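Dye notebook, August, second vat

Scaled up the Briggs recipe to the full pot. 3,127 ml of water, because Aurelio Segura topped it up from the kettle and then measured. Fine. It's in the book now, so it's the recipe.

Iron at 18 g, tannin at double that. Last time I put the iron in first and got a very expensive mud. Tannin first. I have written this on the wall, on the lid and on my own hand.

Samples from the Pekside bolt took the color quickly and kept going after I wanted them to stop. The Garero cotton sulked for an hour and then came up streaky at the fold lines. Scoured it again with soda ash. Still streaky, now also smaller. Cut it into 7 strips for the light test so the afternoon would look planned.

Light test: strips in the south window, half of each under card. Aurelio wants 100 hours. I want the window back.

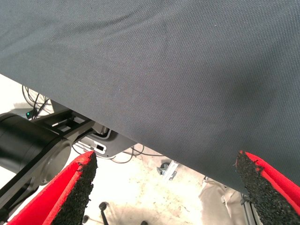
Rinse water ran clear on the fourth change for Pekside, sixth for Garero. pH strips have gone off, or else the tap is lemonade. Ordered new ones from Drundmont, who will send them when they feel ready.

Next vat: half the iron, same tannin, lower heat, longer soak. Stir every ten minutes, including during lunch. Find out who took the good thermometer. The spare reads four degrees high, or I have been boiling things all summer.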